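## Old grain store in Handerard: the plans are in 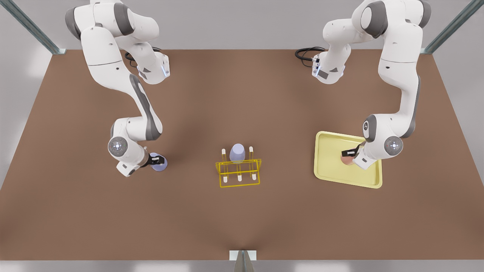

*A yellow rack on the brown tabletop, with the pale yellow tray to the right.*

Our drawings for the grain store went to the Nultesbridge planning office on August 24, 2018. The building has 549 square metres on two floors, and the oldest wall is from 1655. We keep this wall as it is - only the joints will be filled again with lime. The six small windows on the street side also stay. For the new staircase we compared two positions, and the client has chosen the north one. We expect an answer in October.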